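Referred itch (mitempfindung)

Referred itch, known in older textbooks by the German name mitempfindung, is a sensation felt in one part of the body when a different part is scratched, pressed or pricked.

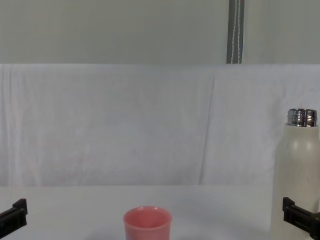 A person scratches a spot on the thigh and feels a small, sharp tickle near the shoulder blade, which they then cannot reach. The sensation is harmless, brief and almost always on the same side of the body as the spot that set it off. Most people who have it assume that everyone does, and most people who do not have it assume that the others are making it up.

Features

The spot that is touched is called the trigger point, and the spot where the feeling turns up is the referral point. The pairing is fixed in any one person and may last for years. The trigger is often a hair, a mole or an old scar, and the referral point is usually higher up the body. The traffic runs one way: scratching the referral point does nothing for the trigger, and not a great deal for the itch.

The feeling is described as a prick, a tingle or an itch. It fades within moments. If the trigger is worked repeatedly the response weakens and may vanish, returning after a rest. This has been a nuisance to researchers, whose subjects tend to arrive having practised at home.

Causes

No single explanation is agreed. The oldest holds that nerve fibres branch before they reach the spinal cord, so that one fibre serves two patches of skin. This copes well with neighbouring patches and badly with a knee and a shoulder. A second view places the mix-up in the spinal cord, where signals from different areas share the same relay cells. A third puts it in the thalamus or the cortex, where the body's surface is mapped in an order that no tailor would recognise.

Shirley Fortin, in The Misplaced Itch, favours the thalamus. Wayne Beaudoin, reviewing the book, favoured the spinal cord, and spent 14 pages saying so. Their exchange of letters is still cited, mainly for its tone.

Distinction from other conditions

Referred itch should not be confused with referred pain, in which trouble in an internal organ is felt at the skin, as when a heart attack is felt in the left arm. Referred pain can be a sign of serious illness. Referred itch is a sign of having been scratched. It also differs from phantom sensation, where the feeling is placed in a limb that has been lost, and from notalgia paresthetica, a lasting itch of the upper back linked to irritated spinal nerves.

Treatment

None is needed. Itching that lasts for weeks, disturbs sleep or comes with a rash, numbness or weakness is a separate matter and should be seen by a doctor.

See also: Dermatome; Referred pain; Synaesthesia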